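Bench check before a hand-held gripper session, my running copy

I do this one at the white table, top to bottom, before anyone at Surkska picks up a gripper. Ieva Kütt has the master list — mine just has more grumbling in it. 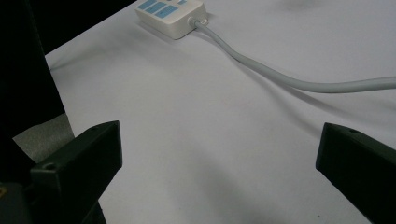
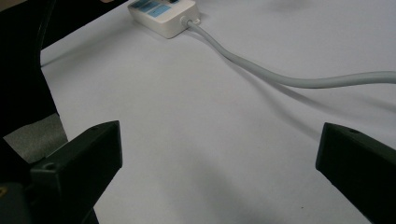
1. Power and cables
Power strip lying flat, set back from the jaws: OK.
Cord flat on the table, no loops standing up: OK. I'd still like it clipped down where it bends. Asked in May, will ask again!
Cord collar at the strip, no cracks or tugging: checked by hand, fine.

2. Gripper
Fingers open, nothing between them: OK.
Finger screws: all 4 nipped up. Tõnu found one a bit slack last time (he does them all twice now, bless him).
Full open and close, 18 goes: no sticking.

3. Table
Wipe down: done, though there's a speck or two I keep missing.
Edge clear for elbows: OK.

4. Paperwork
Sheet 434 signed by me, Zyanya to countersign before 7 pm.
Spare finger pads — still on order from Molton.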